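Bring back the bar

The public restrooms at Witard Park got new soap dispensers in February. By the second week, two of them had stopped working and one dripped a pink string onto the floor all day. The town will fix them, and then they will break again. I think we gave up on bar soap too easily.

My mother kept one bar at the kitchen sink and one at the tub. When a bar got thin she pressed it onto the new one. There was no pump to clog and no bottle to throw out. I now do the same, and the only equipment I need is a dish that drains.

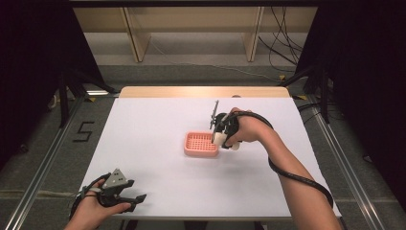

A soap dish with holes in the base keeps the bar out of standing water.

Most people I talk to say bars are dirty. They will share a doorknob, a faucet handle and a TV remote with the whole family, but a bar of soap is too much. You rinse it as you use it. If that still bothers you, give each person a bar.

Cost matters too. In our house of four, a bar outlasts a bottle, and it takes up less room in the cupboard. I can carry a year's worth home in one bag. 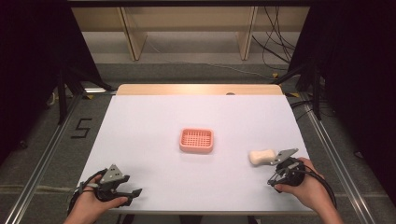
Zoriana Kushnir wrote in to disagree: my father has arthritis and drops the bar every time, so a pump is what lets him wash without help. Please don't make him feel wasteful for it.

She is right, and I would not take a pump away from anyone who needs one. My complaint is with the rest of us, who switched out of habit and never looked at what we were buying. Much of it is water.

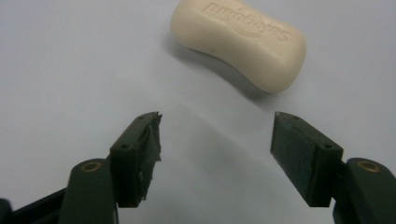 A bar of Safeguard, with the name pressed into the top.

Try one bar at one sink until it is gone. Keep the pump under the counter in case you hate it.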